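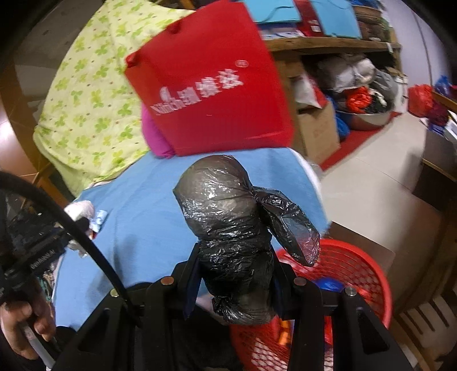
Quanto tempo devo trocar mensagens antes de propor um primeiro encontro presencial?

Entre uma e duas semanas de conversa regular, desde que as duas partes já tenham confirmado a cidade onde vivem, a disponibilidade e o tipo de relação que procuram. Abaixo desse intervalo falta informação para escolher bem o local; acima dele, a taxa de conversas abandonadas sobe.

O assunto ocupou boa parte das respostas ao questionário que a Muvico enviou em maio aos assinantes deste boletim com mais de 40 anos. Recebemos 3911 respostas válidas. Excluímos os formulários incompletos e os de quem declarou não ter usado nenhum serviço de encontros nos últimos doze meses.

Resultados principais

Dos inquiridos, 41 por cento marcaram o primeiro encontro nos primeiros 14 dias de conversa. Neste grupo, a probabilidade de haver um segundo encontro foi superior à do grupo que esperou mais de um mês. A diferença mantém-se quando se separam os dados por idade e por sexo, e diminui quando os interlocutores vivem em distritos diferentes.

A chamada de voz ou de vídeo prévia foi referida com menos frequência do que prevíamos. Quem a fez indicou uma duração típica de 15 a 20 minutos. Chamadas de mais de uma hora não aparecem associadas a melhores resultados, e vários inquiridos escreveram, no campo livre, que chegaram ao encontro já sem assunto.

Limitações

A amostra não é aleatória. Os assinantes do boletim tendem a usar serviços pagos, e os pagos cortam parte dos contactos sem intenção de encontro. Os números descrevem este grupo e não devem ser aplicados a utilizadores mais jovens. O questionário também não distinguia entre um primeiro encontro desmarcado e um que nunca chegou a ser combinado; a próxima edição terá perguntas separadas.

Procedimento recomendado

Na primeira semana, convém fixar três dados: localidade, estado civil atual e objetivo. Perguntas diretas são aceites pela maioria dos inquiridos acima dos 50 anos, que as preferem a semanas de conversa genérica.

A proposta de encontro deve conter dia, hora de início, hora de fim e local. A formulação «temos de nos ver um dia destes» gera poucas respostas concretas. Um café de 70 minutos, em local público e com acesso por transporte próprio, foi o formato com menos queixas. O jantar completo ficou em último lugar, sobretudo pela dificuldade de terminar mais cedo.

Se a outra pessoa adiar uma vez e indicar nova data, considera-se adiamento normal. Dois adiamentos seguidos sem data alternativa correspondem, na prática, a uma recusa, e não é necessário pedir explicações.

Depois do encontro, a resposta deve seguir no prazo de 24 horas, também quando é negativa. Uma frase basta: agradecer o tempo e dizer que não se pretende continuar.

Notas de serviço

O filtro por distância da Hitard passou a aceitar valores definidos pelo utilizador. Quem tinha o raio predefinido deve verificá-lo nas preferências de pesquisa, pois a atualização repôs o valor inicial em algumas contas.

As sessões de conversa em grupo no espaço Tultley recomeçam depois do verão. As inscrições fazem-se pelo formulário habitual e exigem confirmação por correio eletrónico.

Edição de 16 jul 2025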